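Home | News | Swap Shelf | Back Issues | Contact

The Bronbridge Newsletter
July 30, 2022
By the Swap Shelf editor

Print this item | E-mail this item

Folding, and other things we said we'd do in January

The clothes rail at the Bronbridge swap has reached 234 garments, a figure I can give with confidence as I have refolded most of them. Knitwear is the trouble. A shirt can be bullied on to a hanger and left to think about what it has done. A jumper goes on the shelf as a neat square and by teatime it is a nest.

In January we agreed that everything handed in would come ready folded. The minutes record this as carried. The bags since then record something else – sleeves knotted, necks inside out, and one cardigan buttoned to a different cardigan.

So, once more. Do it at home, on the bed, before you put anything in the bag. A kitchen table is too short for sleeves and usually has toast on it. Make the bed first if you are that sort of person. Lay the top out flat, pull the sleeves straight and smooth the creases out from the middle. Then fold each side in, lay the sleeves down the back and bring the hem up to the neck. It takes 2 minutes, or about 100 if you are my household and stop to discuss it. 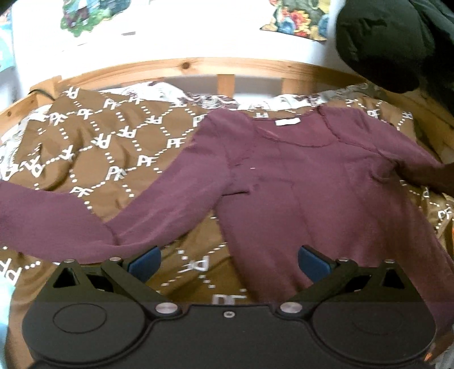 Page last changed: July 2022

A long-sleeved knit at the spreading-out stage, on a rumpled duvet, with creases still to come out across the chest and waist. Mine would look no better. The wide cuff should be left folded as it is, and the label inside the collar should stay in, please, as people do ask.

The Skarent folding board is still out on loan to somebody. The Vonura bags are by the door, and the Miyazaki method leaflet is back in print for those who like their jumpers standing upright. I have tried it. They fell over.

Print this item | E-mail this item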